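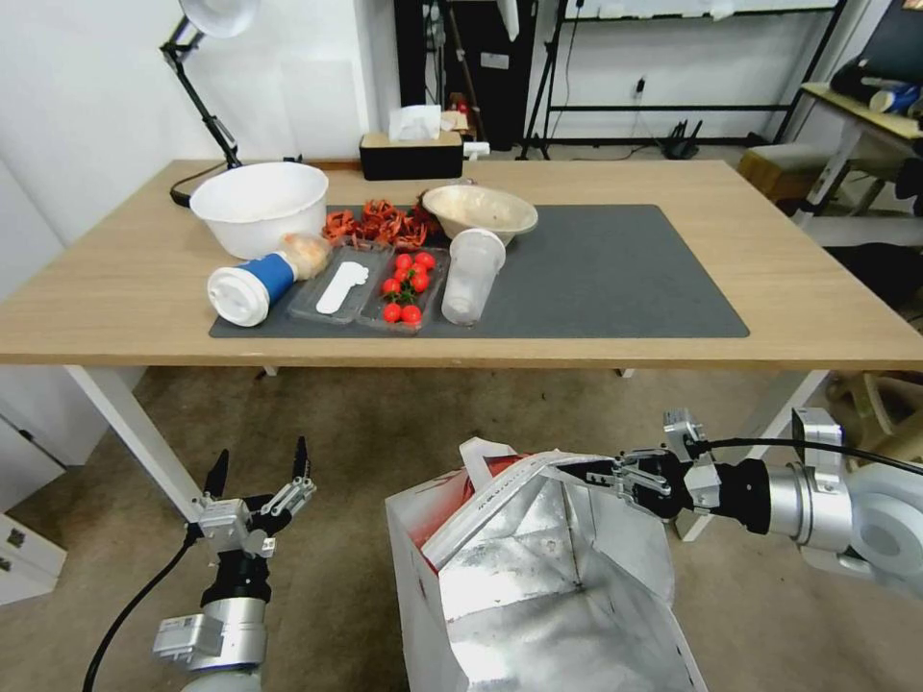
Figure 1. The two-arm station during a packing run, with the food items on the mat and the right gripper on the edge of the insulated bag.

Unplanned Gripper Release on a Two-Arm Packing Station

Pushpa Singhal and Oi-ling Man
Project report, Nishad Lab course in applied automation

5 min read

1. Summary

During packing trials in April, the right gripper of our station let go of the insulated bag while the left arm was moving an item toward it. The bag folded inward, the left arm continued to its drop point, and the item was released against the outside of the bag. In one case the left wrist then pressed the bag against the floor until the joint torque limit stopped it. There were no injuries and no lasting damage. This report covers the fault, how we traced it, and the changes made to the control program.

2. Task

The station packs food items from a table into an insulated bag standing on the floor. The right arm holds the bag open by its edge. The left arm picks up one item at a time, carries it over the front of the table and lowers it into the bag. Both arms have parallel two-finger grippers. The item set includes bottles, a cup, a small bag of bread and shallow trays, one of them with cherry tomatoes. The trays are the hardest items, as they have to stay level.

The control program, which we call Wodside, runs each arm as a separate process. A third process, the coordinator, tells the left arm when it may start a transfer. In the original version it checked the state of the right gripper once, before the pick.

3. Description of the fault

We ran 30 packing trials with the original program. The right gripper released the bag without a command in 4 of them. In 2 of these the left arm was still over the table and the operator pressed the stop button in time. In the other 2 the left arm was already on its way down.

The operator's view of the bag is partly blocked by the table and by the left arm itself. Reaction time to the stop button was over one second in both of the late cases, and the downward move was nearly complete by then.

4. Tracing the cause

Our first guess was a slipping grip. The bag has a smooth foil lining, and the fingertips hold only a narrow strip of it. We put rubber tape on the fingertips and repeated the hold test with no transfer taking place. The bag stayed in place both with and without the tape, so we removed the tape again.

We then looked at the gripper log. In each of the four trials the finger opening rose from the hold value to fully open in one smooth move. A slip would have closed the fingers further. The gripper had been driven open by its own controller.

The release always came after a short gap in messages from the right arm process. The gripper driver, an older package named Bolex, has a watchdog timer. If no message arrives before the timer runs out, the driver sends the gripper to its default state. The default state was "open". That is a sensible choice for a gripper that might be closed on a hand, but we had not read this part of the driver notes and did not include it in the risk review.

The gaps themselves came from logging. Both arm processes wrote camera images to the same disk, and a slow write held up the message loop. We confirmed this by turning image logging off, which removed the gaps, and by slowing the disk on purpose, which brought the release back.

5. Changes

a) Image logging was moved to its own process. The arm processes no longer write to disk.

b) The watchdog default was changed from "open" to "hold at reduced force". Oi-ling Man measured the reduced force with a spring scale and set it to the lowest value that still kept the bag up.

c) The coordinator now checks the right gripper opening through the whole transfer. If the opening leaves the hold range, the left arm stops and keeps its item.

d) The left arm's downward speed below table height was cut in half, and its torque limit was lowered for that part of the path.

Change (b) was discussed at length with our lab supervisor. A gripper that stays closed after a lost message can trap a finger. We accepted it for this station only, with the lower force and with the rule that no one reaches past the table edge while the arms are powered - the rule is now printed next to the stop button.

6. Remaining problems

The hold range in (c) was set by hand for one bag. A thicker rim would fall outside it and stop every transfer. The left arm also has no safe place to put an item down after a stop, so the operator has to take it from the gripper after power-off. Pushpa Singhal is writing a return-to-table routine. The watchdog settings on the left gripper have not been changed and still need their own review.

The gripper logs and the edited driver settings are stored in the course folder under Cendness.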